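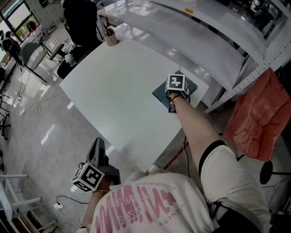 Recording a two-handed task at a white table with hand-held grippers. The cubes with black and white markers give the software the position of each hand. Photo: Clodari

Clodari releases Plerneo 2, software that turns hand demonstrations into robot motion

PRESS RELEASE, January

Clodari announces today the new version of Plerneo, its software for motion planning and for teaching by demonstration. With Plerneo 2 an operator can show a task with two hand-held grippers, and the program prepares from this recording a motion plan for a two-arm robot.

In the first version only one hand could be recorded at a time, and the two paths had to be joined later by an engineer. Many customers told us that this step was taking more time than the demonstration itself. The new version records both hands on one common clock and keeps the distance between them when the objects must be held together.

The perception part was also written again. Plerneo 2 reads the marker cubes on the grippers at 200 frames per second. When one cube is hidden for a moment behind an arm or a sleeve, the software estimates its path from the last good positions and marks this part in yellow in the timeline, so the user can check it and, if necessary, record it again.

Before the plan is sent to the controller, it is tested against the joint limits and the working space of the chosen robot. Movements which the robot cannot follow are shown with a proposal for a slower or a shorter path.

Magagula, a maker of assembly cells, has used the test version during the autumn for placing flat parts on boards. Export to the Gerex controller format is included in the standard licence.

Plerneo 2 is available from the end of January. Customers with a valid maintenance contract receive the update without extra cost. Recordings made with the first version can be opened, but they must be calibrated once more.

Press contact: Clodari press office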